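Unit 5: Who Gets to Be a Movement?

Read before section: the Morikawa chapter on tenant organizing, plus the Pruvville packet. The packet is long. Most of it is minutes. Skim the minutes.

Last time we left the Pruvville renters in August with a petition, 259 signatures and no reply from the city. Sociologists would call this a grievance with a constituency. The city called it correspondence and filed it.

Two questions to carry through the reading. First, at what point does a group of annoyed people become a movement? Second, who decides? Morikawa says the answer lies in repeated, shared action over time. Ginting, writing on the same town, says it lies in whether outsiders start using your name for yourselves. They have been disagreeing in footnotes for years, and the footnotes are the best part.
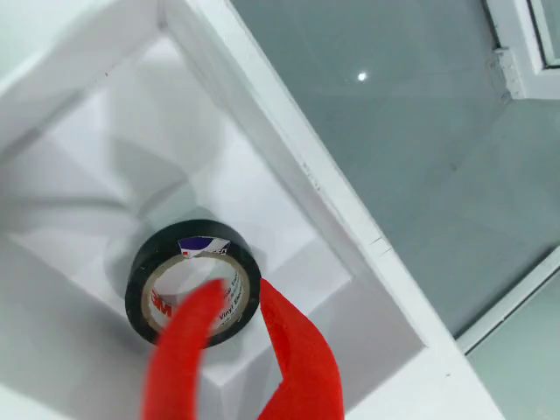

Resource mobilization theory starts from a dull observation – grievances are everywhere and organizations are not. What separates the two is money, time, meeting space and people who answer the phone. Students tend to skip this part for the speeches. But supplies are resources too, down to a roll of black vinyl electrical tape with 3M printed inside the core, and someone has to buy them. In the Pruvville budget, "sundries" comes to more than "outreach." Kováčik builds a whole argument on that line, and I think she gets away with it.

Framing theory picks up where the budget stops. The renters began with "repairs now," which won them sympathy and very few members. When they switched to "we live here," the mailing list went to 1,482. Be careful with this. The slogan changed in the same month the rents did, and Morikawa is too fond of slogans to dwell on it.

For section: bring one page on a local campaign that failed. Say which resource it lacked and how you know. "Passion" is not a resource for our purposes, and I have read that paper already.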